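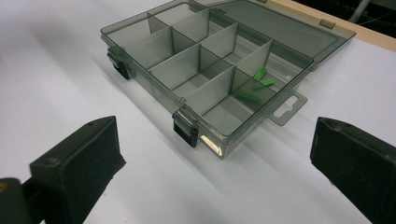 So why did the gripper keep dropping the green pieces this afternoon? The left finger's foam pad had started to peel at the bottom, so it was only squeezing on one corner.

It took me most of the day to get to that answer, and I'm still annoyed with myself! Jul 30, 2026, the day I blamed everything except the glue.

We had 189 pick-and-place runs on the organizer box done by lunch and the drops only got bad after that. One of the little green pegs would come up fine, tilt a bit, and then plop into the wrong compartment (or bounce off a divider and onto the table, which is worse, you have to crawl for it). Gilang thought it was the see-through plastic confusing the tracking. I thought it was me getting tired hands. Xiaoqing wanted to swap the box for something solid, and we argued about that for way too long over cold noodles.

Then around four Yaqin just picked the gripper up, pressed the pad with her thumb, and it slid. That was it. She didn't even say anything, she went to get the Bratu tape.

The part that bugs me is the close call. With the pad loose, the finger didn't stop where it should, and it closed hard on the side of my glove while I was fishing out a peg. No harm done, just a pinch and a yelp, but I had skipped the power switch. I know the rule, I helped write the rule. I filled out the form for Aiguo before I went home.

New pads are coming from Nosteck, up to 4 days. Tomorrow I have to go back through the afternoon runs and mark which ones are junk. Anqi says she'll help if I bring the good coffee.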